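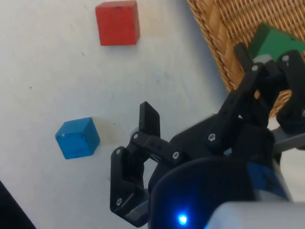 1. Background of the project

This report is about the letting of rooms and small flats in Trollby, the part of Plaltov where many students of our college live. I made the project in the second year of the course Housing and Property Studies. The question was simple: does an advertisement for a rented flat tell the tenant what he or she will pay in the first month, and can the tenant find the information before the visit?

I chose this subject after I moved to Plaltov in January and looked for a room myself. I had visited two places before I understood that "bills included" can mean water and heating only, and that electricity is paid to the landlord in cash. My fellow students had similar stories, but stories are not data, so I wanted to look at the advertisements in an orderly way.

2. Material and method

I collected 12 advertisements for flats in Trollby. All of them were public and were open for reading without an account. Half came from the window and the website of the letting agency Debnath, and the other half were placed by private landlords on the Jokov notice page. I did not include rooms in halls of residence, because the rules there are different and the rent is fixed by the college.

For every advertisement I filled in the same form. The form had fields for monthly rent, deposit, agency fee, which bills are included, length of contract, notice period, floor area, and the date from which the flat is free. If a fact was missing I wrote "not given". If a fact was there but could be understood in more than one way, I wrote "unclear" and copied the exact words into the margin of the form.

After this I wrote to each advertiser with the same short message, in which I asked for the total sum to be paid before receiving the keys. I said in the message that I am a student and that the answer will be used in a report.

3. Results

The monthly rent was given in all advertisements. This was expected. The deposit was given in most of them, but the way of writing it was different. The agency writes it as a sum of money, while the private landlords often write "one month" or "two months", and then it is not always clear if this means the rent with bills or without.

The highest first payment I found was 3,000, for a flat with two bedrooms near the tram stop. It was made up of the first rent, the deposit and a fee for the inventory. The inventory fee was not in the advertisement and I learned of it only from the answer to my message.
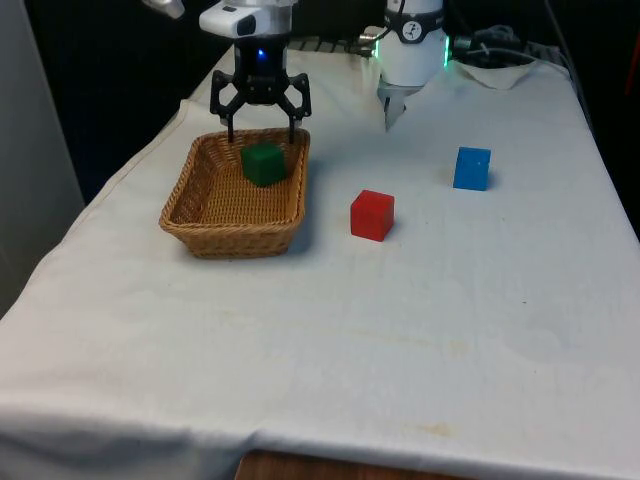
The floor area was the fact which was missing most often. Even when it was given, I could not check it. One landlord answered me that the balcony was counted in, and another that he did not know the area and had taken the number from the previous owner. For a tenant this matters less than the rent, but it makes the comparison of two flats difficult.

Three advertisements did not say anything about the notice period. When I asked, the answers went from one month to the full length of the contract - a big difference for a student who may have to go home in the summer.

Replies to my message came quickly from the agency and more slowly from the private landlords. Three of the landlords never replied. I kept their advertisements in the material, but the field for total sum is empty for them.

4. Discussion

The material is small and it comes from one district only, so I do not want to say anything about Plaltov as a whole. I also collected it outside the busy season. In the weeks before the autumn term the advertisements may be shorter, as flats go fast and the landlord has less need to explain.

I had thought that the agency would be better in all points. It was better in the deposit and the contract length, but the private landlords described the heating and the condition of the kitchen in more detail. Some of them also wrote openly about faults, for example a noisy street or a lift that is often out of service.

A weak point in my method is the mark "unclear". I was the only reader, and another reader could have judged some cases differently. In a continued project two persons should fill in the forms separately and compare them.

5. Suggestions

I suggest that the housing page of the college gives new students a short list of questions to send before a visit. The total first payment should be the first question, and the notice period the second. The blank form is attached as Appendix A and the text of my message as Appendix B.

Report handed in 27 July 2023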